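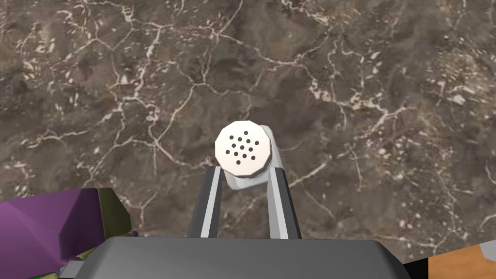
Write the Rule Before You Write the Task

I have been arguing with people about what counts as a finished pick since April, and I've decided to do it in public so I can stop doing it over lunch.

My complaint is simple. We have plenty of rules for big robots near people (fences, stop buttons, speed limits) and almost none for the small, boring business of grabbing a thing off a counter and putting it somewhere. Everybody writes their own. At Pelico, where I spent two years, a grasp was good if the fingers closed and something stayed between them. At Ulen you had to lift the thing clear and keep it there. Same word in both reports, "success," and then somebody puts the two numbers side by side in a slide and I have to go for a walk!

Take a salt or pepper shaker. The fingers are on either side of the body, the cap with its little holes is tilted up, and plenty of teams would tick the box right there. I wouldn't. If the thing is full of salt, the angle matters. How far can it lean before we call it a spill? In simulation there's usually no salt to tell on you, so the rule has to be written down by a person who has cleaned a kitchen.

Usman Lashari and I drafted a house standard that fits on one page. It has 14 lines, and I'll defend all of them, but the ones I care about most are these.

Say what the end of the task is before the first run. Put it in words a new hire can apply, and don't touch it once the runs have started. If you find out it was a bad definition, fine, fix it and start over at zero.

Say which way is up. Every object that can pour, shed or leak gets a tilt limit. Ours is 60 degrees for anything with a closed lid and a lot less for a cup.

Keep the failures. All of them, with the same care as the good runs. I once asked for the failed trials on a project called Oltetti and got 6 files, which was very funny to everyone except me.

Then there's flat stuff, where I get loud. Paper, cards, printed photos. A shaker gives two fingers something to squeeze, but a photo lying flat on a table gives them a thin edge and not much else. The honest options are to slide it to the table edge and pinch it there, or to use different fingers.

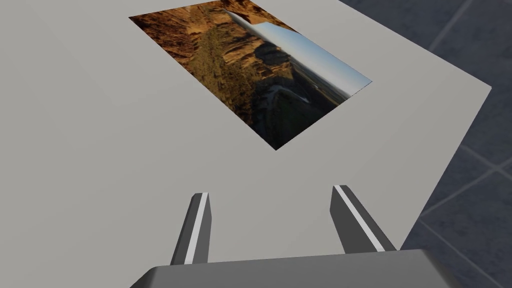
A canyon print flat on the gray tabletop, with the gripper open and the table edge off to the right.

So what does the standard say about sliding? Most don't say a word. I think a slide should be allowed, written up as a slide, and counted in its own column. I also think a bent corner is a failure even if the print ends up in the right spot, and this is where Usman and I part ways. He says a crease you can't measure in the simulator isn't a rule, it's a wish. My answer is that the person who owns the photo won't care what your simulator can measure.

The pushback I hear most is that all this slows people down. Sure it does, for an afternoon. The Nägeli group spent a lot longer than that trying to repeat their own results after the one person who knew what "placed" meant had changed jobs.

If your team already has a page like ours, please post it, even if it's ugly. I'd happily throw mine out for a better one, tilt limit included.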